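Comparing two grippers without losing your afternoon

I've had the Kornero and the Gernura fingers on my bench since October, and people keep asking how I test one against the other. So here's my routine (it's dead simple!).

First, sort your cables before you fit anything. Leave enough slack for the wrist to turn fully, then jog the arm slowly to its furthest reach and watch for tugging.
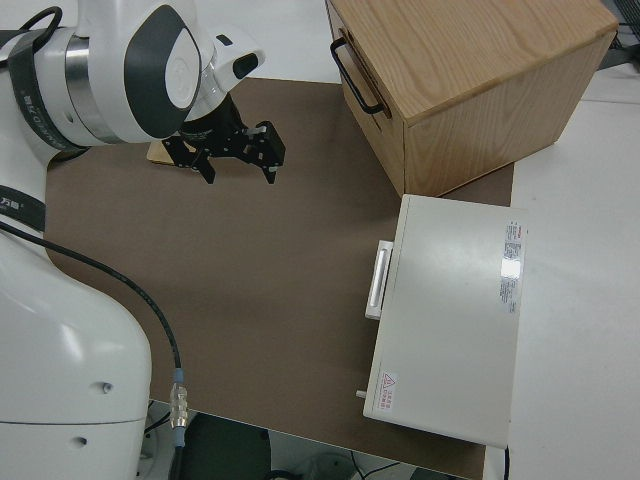 Cable slack is where I went wrong on my first try, and I pulled a plug clean out. I now let the black cable sweep right across the mat, with its metal connector down at the near side, and keep the fingers open and empty until I've done a full slow jog. Set your closing force to 40 and leave it there for both grippers.

Next, pick your objects. Golshifteh Alipour in Vistidthorpe told me to start with thin things, and she was right – they show up a bad fingertip straight away.
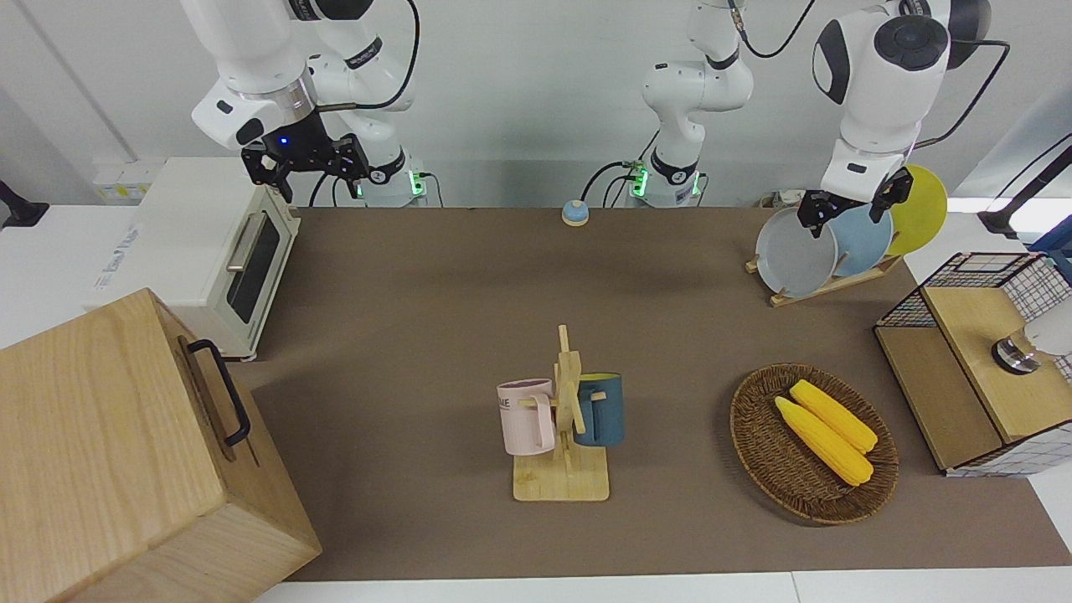 Plates are my favourite test for thin grips. Go in from the top and close on the rim, like the arm at the rack is doing with the grey one, then lift 2 cm and hold for three seconds. If it tilts, move your grip point nearer the middle and have another go. Mugs come after that, and they're much fussier about angle.

Write down every slip, swap the fingers over and run the same list again.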